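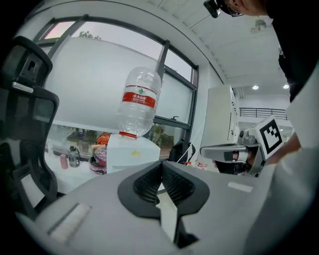 2020-02-28

Desk day, and I drank so much water! The little white dispenser is my favorite thing in the whole room right now. I love how the bottle just sits up there upside down with its red label, and the tiny yellow sticker on the front that I keep meaning to peel off (I won't). My glass holds 300, so I'd had 900 and a bit by lunch, which is way better than last week, when I was living on coffee from the Danero place downstairs.

Had the blind half down again so I could still see the green outside. It's so nice having the desk by the window, even if stuff piles up on it – bottles, the pink cup, a cable. I swear I cleared it at 9 this morning!

Sent the Murnport pages off before dinner, all 700 lines of them. Still have to call Grondwood about the July dates. Leftover noodles tonight, then bed.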